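빈 피킹 셀 소프트웨어 점검표 및 의견
대상: Busura 셀 제어 스택, 인식·파지 계획·궤적 계획·도구 계층
점검 일자: 2020년 7월 29일
판정 표기: 적합 / 조건부 / 부적합 / 해당 없음
작성: Drikville 시험실 소프트웨어 담당

본 점검표는 1월 정기 점검 양식을 기준으로 하며, 인식 모듈 교체에 따라 2절과 3절의 항목을 수정하였다. 기계 안전(울타리, 비상정지 회로, 공압 차단)은 별도 양식에서 다루며 이 문서의 범위에 포함되지 않는다. 조건부 판정 항목은 무인 운전 전까지 종결해야 한다.

1. 구성 및 버전 관리

1.1 제어기에 배포된 빌드와 저장소 태그의 일치 여부: 적합
의견: 해시 비교로 확인. 다만 배포 스크립트가 설정 파일의 해시를 함께 기록하지 않는다. 바이너리만 같고 파라미터가 다른 경우를 구분할 수 없으므로 기록 항목에 추가할 것.

1.2 파라미터 변경 이력 보존: 조건부
의견: 속도 제한과 파지 접근 거리는 이력이 남는다. 충돌 검사 여유값은 실행 시 인자로 덮어쓸 수 있고 이 경우 로그에 남지 않는다. 덮어쓰기를 금지하거나 시작 시 전체 파라미터를 출력하도록 수정 요망.

1.3 이전 버전 복귀 절차: 적합
의견: 복귀 후 인식 모델 캐시를 수동으로 지워야 하는 문제는 여전하다. 절차서 해당 단계에 굵은 글씨로 표시됨.

1.4 시각 동기화: 적합
의견: 카메라 노드와 제어기 간 시각 차 최대 8 ms. 허용 기준 10 ms 이내이나 여유가 크지 않다.

2. 인식

2.1 카메라-로봇 외부 보정의 유효성: 적합
의견: 보정판 재측정 결과가 허용 범위 안에 있음. 보정 파일에 측정 일시 외에 카메라 고정부 재체결 여부도 기록할 것.

2.2 빈 벽면 및 바닥의 분리: 조건부
의견: 벽면 모델은 설계 치수로 생성되며 실측값을 반영하지 않는다. 바깥으로 기울어진 벽에서는 평면 가정이 어긋나 벽 근처의 점군 일부가 물체로 분류된다. 시작 시 빈 자세를 추정하고 벽면 각도를 갱신하는 루틴이 필요하다. 빈 테두리에 물린 클램프도 충돌 모델에 포함되어야 하는데 현재 장면 파일에는 누락되어 있다.

2.3 바닥 긁힘 및 변색에 의한 오검출: 조건부
의견: 색상 채널만 사용하는 후보 생성기에서 긁힌 자국이 얇은 물체로 제안되는 사례가 확인됨. 깊이 채널 검증을 통과하지 못해 실제 파지 명령으로 이어진 건은 없었다. 후보 수가 늘어 계산 시간이 길어지는 것이 주된 영향이다.

2.4 투명 또는 반투명 물체의 처리: 부적합
의견: 반투명 컵류에서 깊이값 결손이 발생하고, 결손 영역이 빈 바닥으로 채워진다. 보간 단계에서 결손 화소를 '미확인'으로 유지하고 계획기에 점유 공간으로 전달해야 한다. 재점검 필수 항목으로 지정한다.

2.5 광택이 있는 검은색 물체: 조건부
의견: 노출을 높이면 점 밀도는 개선되나 흰색 물체가 포화된다. Van Leeuwen 인식 패키지의 이중 노출 모드를 켠 상태로 재시험할 것.

3. 파지 계획

3.1 파지 후보 점수의 재현성: 적합
의견: 동일 입력, 동일 난수 시드에서 순위가 일치함.

3.2 인접 물체 간섭 검사: 조건부
의견: 물체가 빈 한쪽 끝에 몰려 있을 때 간섭 검사가 대상 물체의 경계 상자만 고려한다. 서로 겹친 물체에서는 위쪽 물체를 먼저 집도록 순서를 정해야 하나, 가림 관계가 점수에 반영되지 않는다.

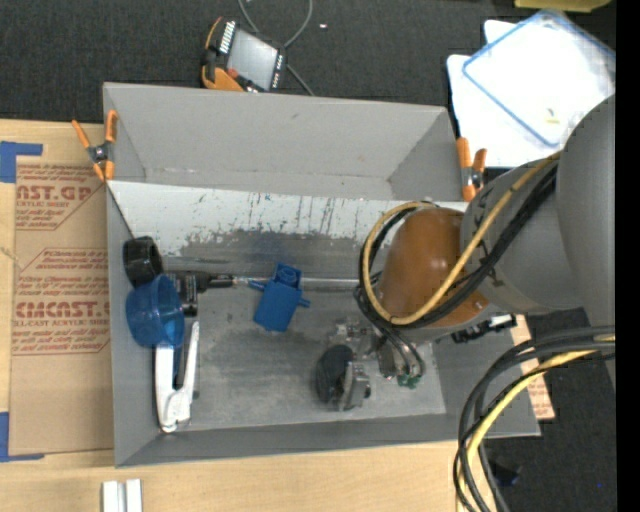
3.3 비볼록 형상에 대한 접촉점 선정: 조건부
의견: V자로 벌어진 두 손잡이 공구의 경우 무게중심 추정점이 재료 바깥의 빈 공간에 놓인다. 계획기는 이를 감지하고 다음 후보로 넘어가지만 경고 없이 처리한다. 건너뛴 사유를 로그에 남길 것. 돌기와 구멍이 있는 블록형 부품은 윗면 법선이 안정적이어서 별도 조치가 필요하지 않다.

3.4 파지 실패 시 재시도 한도: 적합
의견: 동일 물체에 대한 한도 도달 후 해당 영역을 제외하고 계속 진행함. 제외 영역은 빈 교체 신호를 받을 때까지 유지된다.

4. 궤적 계획 및 제어

4.1 자기 충돌 및 환경 충돌 검사: 적합
의견: 링크 모델은 최신이다. 상세 사항은 4.2 참조.

4.2 호스 및 케이블의 모델링: 부적합
의견: 손목을 감고 도는 호스와 케이블 다발이 충돌 모델에 없다. 현재는 손목 관절 범위를 소프트웨어로 제한하여 대신하고 있으나, 제한값의 근거 문서가 없다. 손목 주변에 포락 원통을 부착하고 관절 누적 회전량을 비용 항에 추가할 것. 원통 반경은 늘어진 고리의 최대 폭을 실측하여 정한다.

4.3 계획 시간 상한: 적합
의견: 평균 약 390 ms. 상한 초과 시 정지 후 재계획으로 전환됨을 로그에서 확인.

4.4 속도 제한 적용: 적합
의견: 시험 모드에서는 정격의 70%로 제한된다. 제한은 궤적 생성기와 제어기 양쪽에 적용되며 한쪽을 해제해도 다른 쪽이 유지된다.

4.5 티치 펜던트 모드 전환 시 외부 명령 차단: 적합
의견: 수동 모드 진입 시 명령 스트림이 즉시 끊긴다. 자동 모드 복귀 후 버퍼에 남은 궤적이 실행되지 않는지도 함께 시험하였으며 이상 없음.

4.6 빈 벽 접근 시 감속: 조건부
의견: 감속 구간이 벽 모델을 기준으로 계산되므로 2.2의 영향을 그대로 받는다. 2.2 종결 후 재시험.

5. 도구 및 기록

5.1 Drurkel 로그 뷰어의 사건 재생: 적합
의견: 영상, 점군, 관절값이 동일 시간축에서 재생된다. 파지 후보 표시 계층은 확대 시 좌표가 밀려 보이는 결함이 있으나 저장된 데이터에는 영향이 없다.

5.2 로그 저장 공간 부족 시 동작: 조건부
의견: 점군부터 삭제하고 명령 로그를 보존하는 순서는 적절하다. 삭제 시작 시점에 운전자 알림이 표시되지 않는다.

5.3 시뮬레이션과 실기 설정의 분리: 적합
의견: 시뮬레이션 설정으로 실기에 접속하면 시작 단계에서 거부됨.

6. 종합 및 조치

부적합 항목 2.4와 4.2가 종결될 때까지 운전자 입회하의 시험 운전만 허용한다. 무인 운전 전환 요청은 2.2, 4.6을 포함한 조건부 항목의 재시험 기록을 첨부하여 제출한다. 1.2의 덮어쓰기 문제는 다음 빌드에 포함하기로 하였으며, 그 전까지 충돌 검사 여유값의 실행 인자 사용을 금한다. 5.1의 표시 결함은 뷰어 담당에게 별도로 전달하였다.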